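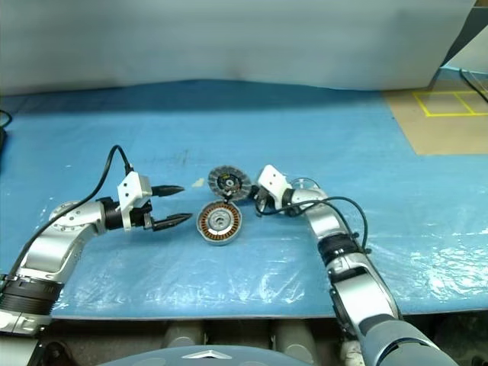 Two motor parts on the blue cloth.

Thulani Van der Merwe had kept the motor from the Vinier washing machine for six years, and in June he decided to take it apart.

He spread the cloth over the table and laid clear plastic on top, as his mother used to when there was beetroot. The plastic would not lie flat. He smoothed it twice and gave up.

The casing came off more easily than he had expected. Inside was the round part with the copper wound on it, and he put that down next to the other round part and looked at them both. The man at Kondis had said a rewind would cost 288 rand and was not worth doing. Thulani had said he would think about it – he was still thinking when the shop closed and became a place that sold blinds.

"Is that from the old machine?" his daughter asked from the door.

"It is."

"I thought Mum threw it out."

"She threw out the rest."

She came over and ran a finger round the copper. It was finer work than she had imagined, she said, all that wire going round and round. Then she asked if he meant to mend it.

"There's nothing to put it in," he said.

She fetched two mugs of tea and moved the screws into a saucer so they would not roll. He found a soft brush in the drawer and began on the dust.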